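Technology rooms and staff workroom -- term inspection checklist, with comments

Drenover Secondary College
Completed by: Agnese Juška, Learning Leader, Design and Technologies
Walked with: Krishnamoorthy Lobo, facilities
April 2021

Ratings are Met, Partly, Not met. The form has no box for "can't tell", so I have written it in where I needed it.

1. Exits and corridors

1.1 Exit doors open from inside without a key. Met.
1.2 Corridor clear to full width. Partly. The display boards from the professional learning showcase are still leaning outside Room 112. I asked about them in November and was told they were going to the Pinto campus. They are still here.
1.3 Evacuation map on the wall and correct. Not met. The map shows the old doorway between the workroom and the store. That doorway was bricked up before I started.

2. Staff training records

2.1 All teaching staff have done the online safety module. Met, on paper. The Gakance dashboard says 100 per cent. I don't put much weight on that. You can click through the slides in two minutes, and the quiz lets you guess until you're right. Two people marked complete could not tell me where the isolation switch is.
2.2 Staff using the technology rooms have had a hands-on induction. Partly. Relief teachers get a folder. I would like to see the evidence that anyone has learned anything from the folder.
2.3 Induction is part of the yearly professional growth plan. Not met. The plan has room for a coaching goal, a wellbeing goal and a "stretch" goal. Safe use of the room you teach in does not get a line.
2.4 First aid certificates in date. Met. Cards sighted, copies taken.

3. Electrical

3.1 Leads and power packs tagged and in date. Partly. Tags on the benches are fine. The box of spare leads in the store has a mix, and some of the writing has rubbed off. K.L. will pull the lot and have them retested.
3.2 Emergency stop tested at start of term. Can't tell. The log has a tick and no initials. We pressed it ourselves and it cut the power to the benches. Someone should be doing that every term and signing for it.
3.3 No double adaptors. Met in the classrooms. Not met in the staff workroom, where the kettle and the laminator share one. Removed on the day, and I expect it back by Friday.

4. Storage and benches

4.1 Shelves fixed to the wall. Met.
4.2 Heavy items stored below shoulder height. Partly. The Brulero kits came with a poster about safe lifting, then went straight on the top shelf. Each carton is marked up to 20 kg.
4.3 Small parts put away at the end of the lesson. Partly. Depends on whose lesson it was.

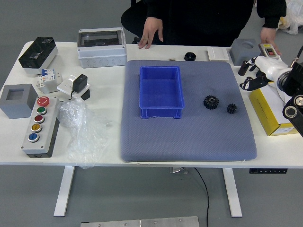
4.4 Chemical register matches what is in the cupboard. Not met. Item 582 on the register is a contact adhesive we no longer hold, and there are two tins of something similar that aren't listed at all. K.L. has locked them away until we have the data sheets.

5. Reporting

5.1 Near misses recorded. Can't tell. There were none last term. I have taught in these rooms long enough to doubt it -- more likely people don't want to fill in a form that asks for their "reflections on practice". A plain form with date, place and what happened would get more use.
5.2 Actions from last inspection closed. Partly. The torn vinyl is fixed and the tap no longer drips. The map, the boards and the relief induction are carried over again.

Actions

Retest spare leads -- K. Lobo, before week 3
New evacuation map -- K. Lobo
Move kits to lower shelves -- A. Juška, done
Half-hour induction in the room for relief staff -- A. Juška to draft, needs release time approved
Ask leadership to add room safety to the growth plan -- A. Juška, second request

Signed copies to the front office and the health and safety rep.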